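Kitchen Corner: The Board Swap Is Back!
April 11, 2021

We had such a good time with the March board swap at Padport that we're doing it again, and this time there's room for 30 of you (last time we stopped at 18 and had to turn people away, which hurt). Bring a cutting board you don't use anymore, go home with one you will. Boards of any size are welcome, scuffed ones too – a little sanding and a good rub with oil can work wonders, and the folks from Mesar are bringing both the sandpaper and the oil.

If you've only ever chopped on thin plastic, please come and try a heavy wooden board. It's such a nice feeling under the knife!

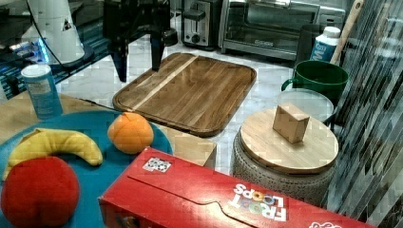

Juice grooves were the big topic in March, and I came away a total convert. I used to think they just ate up chopping space, but I cut a lot of fruit, and a groove is wonderful when you get to the oranges. The brown board on the marble has one running around its edge, with a raised rim besides, and I love the pale stripe of wood slanting across it – pretty enough to leave out on the counter all week. Boards like that go fast at the swap, so come early if you have your heart set on one.

Doors open at 2, and Zillero is baking. Please wash and dry your board before you bring it, and put your name on the bag so it finds its way back to you.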